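The Bin

The application at Canalis had asked whether I was comfortable working alongside automation. I had written yes. I own a dishwasher. 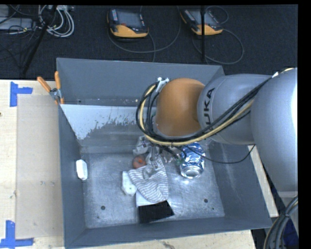
My title was Household Reference, and it meant that I did chores next to an arm so the engineers would know how long chores took. The arm was called Elia. I was called "the baseline." We both worked out of bins, and in the mornings somebody dumped the same kind of junk into each one: a cloth, a crushed can, a piece of fruit, whatever had been left in the break room. The job was to get it all out and put it where a reasonable adult would put it.

I could clear mine in under a minute. I learned to slow down. A baseline that finishes too early spends a lot of time sitting on a stool being looked at.

Elia did not have this problem. Elia would come down over the cloth with those pale see-through fingers and stop, the way my uncle stops over a buffet. Then it would go up again. Then down, a hair to the left. The can it could manage on a good day. Cloth was another matter. Cloth has no handle and no opinion about which end is up, and it will be a different shape by the time you've made up your mind about it.

"Four more weeks," the lead engineer told the people from Driltosska, who were paying for all this and wanted it folding towels in 359 hotels. He had told them that in February too.

"And the woman?" one of them asked.

"She's the baseline."

They wrote that down.

My predecessor on the stool had been a machine as well, a thing named Oda that was supposed to load dishwashers. It was in a closet now. According to the log it had done almost 1000 plates, and there was a column next to that number that everyone scrolled past quickly.

I started staying late. I told myself it was for the overtime, but the building was quiet by 6 and I liked watching it try. One night it got a corner of the cloth. It really had it -- pinched, lifted, the whole thing coming up off the metal in one long sad drape -- and I said "go on" out loud, to an appliance. It carried the cloth over to the tray, opened its fingers, and let go of everything except the cloth, which stayed on one finger like a sock on a doorknob.

It waved it around a little. The screen said TASK COMPLETE.

I checked the door. Then I leaned over, took the cloth off the finger, folded it in thirds the way my mother does, and laid it on the tray.

The next morning the engineers stood around that fold for an hour. They played the numbers back. They called Driltosska. One of them wanted to know how it had learned thirds.

I got on my stool and did my bin, a bit slower than usual, and asked whether the overtime was still available.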